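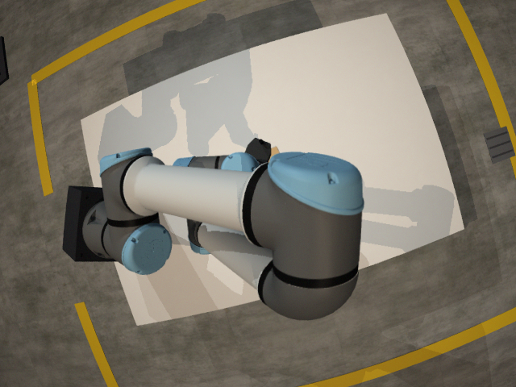 4.2 Changes to the packing role

Before the arm was installed, the eight packers at the Sistanstead plant each picked parts from a bin, checked them by eye and set them in trays. The work was paid by the shift, with a target of 2,000 parts. After installation in June, the arm took over the picking and placing, and the packers were moved to checking, refilling and clearing stops.

Figure 3. Simulated view of the Sistanstead cell, with the arm folded back over the work surface and yellow lines marked on the floor.

The model in Figure 3 was used to train staff before the real cell was switched on. We interviewed 17 employees, including all of the packers, 2 months after the change. Most said their hands and shoulders hurt less at the end of a shift. Several also said the day felt longer. Under the old arrangement two people could talk across a bench while they worked; now each person looks after a cell alone and has to stay outside the yellow lines while the arm is moving.

Stops were the main source of complaint. Packers were allowed to restart the arm after a dropped part but had to call a technician for anything else — a rule that many found slow, particularly at night. Temba, who ran the night interviews, recorded waits of up to 50 minutes. Yuen's notes from the day shift show shorter waits and fewer complaints.

Pay did not change with the new duties. Four packers told us they now did part of a technician's job at a packer's rate, and the plant had not settled the question when our visits ended.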